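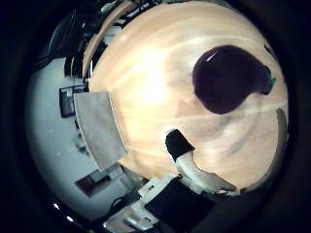 Eggplant on the table, finger short of contact.

I have been rewriting our house rules for tabletop grasping, and the section on the approach phase took longer than the rest put together. The old text said "approach slowly and stop before contact." Two people can read that and log two different things, so it had to go.

The new wording, as of 21 August 2021:

Standoff. The arm stops short of the object and holds for 2 seconds before the fingers move. Bare tabletop must be visible between fingertip and object in the wrist view. If it isn't, the attempt is logged as an early contact, even when the grasp goes well afterward.

Speed. No more than 100 mm/s inside the standoff zone. Outside it the limit is 375 mm/s, and the change happens in the controller, never by hand.

Retries. 3 per object placement. After that the object is put back at a new position and the count starts over.

Glare. Alfie Crabtree wanted a fixed exposure setting written in. I left it out. Pale wood washes out under our lights and a dark, glossy vegetable goes nearly black, and one number does not serve both. The rule now says the outline of the object must be readable all the way around, stem end included.

Jasmina Milošević pointed out that the Bodport checklist still uses "near" and "close" as if they were separate states. They will both become "standoff" in the October revision. I have not decided what to do with the older Lightfoot logs, which use neither word. Relabeling them by hand is possible but dull, and the timestamps on the first batch are in local time.

Comments on the retry rule are welcome, especially from anyone working with soft produce.

Print this post | E-mail this post

Contact | © 2021 Kálmán Bárány | Back to top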